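Sunday, 9 p.m.

Drove back from the lake this morning, 77 miles, rain most of the way. Stopped in Litent for gas and a coffee. The bakery there was closed, so I ate the last of the crackers in the car.

The basement was dry when I got in. I had the pump on the whole time and the meter reads 763 now. Wrote it on the wall calendar next to the June number. Called the Droltel office about the bill and left a message. They still have me down for two lines and I dropped one in the spring.

Spent the afternoon on the tomatoes. The ones along the fence are doing better than the ones by the shed, same as last year. Tied up what had fallen over and pulled the worst of the bindweed. My back is sore. Found the good pruners under the bench, rusty but they open.

Started the Kongkaew book again from the beginning. I had lost the thread of who was married to whom. Got to page 60 and fell asleep in the chair. 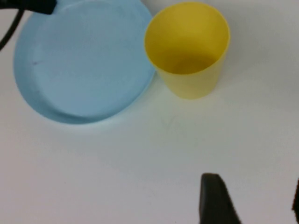
Filed under: Home, Meals

Supper was rice and the beans from Friday, with too much vinegar. I want a blue plate and a yellow cup out on the white table more often, it cheers up a gray week. Washed up, took out the trash, set the alarm for 6. Need to mail the Jusasora form tomorrow and buy stamps first. Also furnace filters, the thin kind.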